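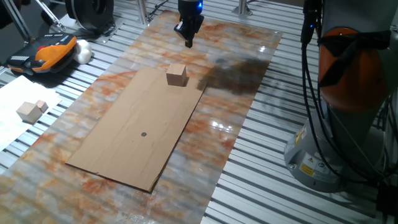
Robot gripper above a rust-patterned sheet on a slatted table.

THE MATTER OF THE UNFINISHED OVER

It was the finding of the League Office at Wisport that the final of the Bakalis Shield, played at Flondton in the summer of 2000, had never ended. The finding came about during a review of old scorebooks. Stedus, batting second, had required two runs to win when the umpires took the players off for bad light. Two balls of the last over remained. The captains shook hands, the Shield was given to Flondton, and 700 spectators went home in the rain believing that they had seen a result.

The rules in force at the time made no provision for any of this. Rule 14 stated that a final "shall be played until it is won." The Office considered whether a handshake could be read as a concession, and held that it could not. A handshake was a courtesy. Both clubs were informed by letter that the match stood adjourned, and that the two remaining balls would be bowled on the first suitable morning.
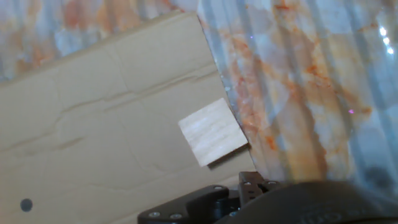 Flondton raised no objection. Its bowler of that day had kept his spikes, though he now had the use of only one good knee, and he asked whether he might shorten his run. The Office replied that the length of a run was a matter for the bowler. The wicketkeeper had moved abroad and a substitute was allowed on the usual terms.

Stedus presented a greater difficulty. The batsman on strike, Arthur Pell, had died in the spring. His partner at the other end was his daughter's husband, who had been not out nought for all these years and had not spoken to the old man for most of them. The Office was asked to rule on who should face.
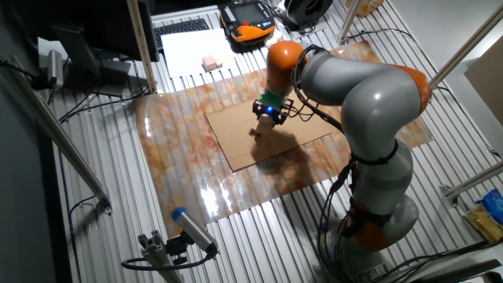 Let the partner take strike, came the answer from the Flondton dressing room, and let us not have a vote on it. The Office noted the reply and entered it in the file. Under the rules a batsman unable to continue was to be recorded as retired, and the next man was to come in. The next man on the card was number eleven, a schoolboy at the time, who now drove up from the coast with a borrowed bat and was sent to the bowler's end.

Notice was then given to the public in the following form.

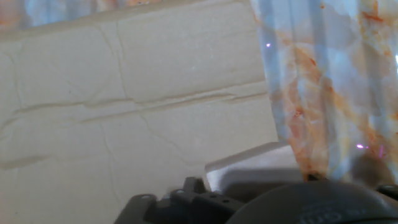
By Despina Vlachopoulos, League Secretary
Wed 13 December

The adjourned final was resumed at Flondton this morning at eleven. The light was fair. The outfield was heavy and there was frost along the hedge.

The first ball was short of a length and was left alone. Before the second, the striker asked the umpire for a new guard. He took it on leg stump, where Mr. Pell had always stood, and was some time in marking it.

He drove the last ball past cover. The batsmen ran one, and turned. The throw came in over the stumps – a good throw, from a man no longer young – and the striker's bat was past the crease when the bails came off.

Stedus therefore won by two wickets. The Shield was brought out from the pavilion and handed across. In the scorebook, the striker requested that the runs be entered against the name of A. Pell. The Secretary advised him that the rules did not permit it, and lent him her pencil.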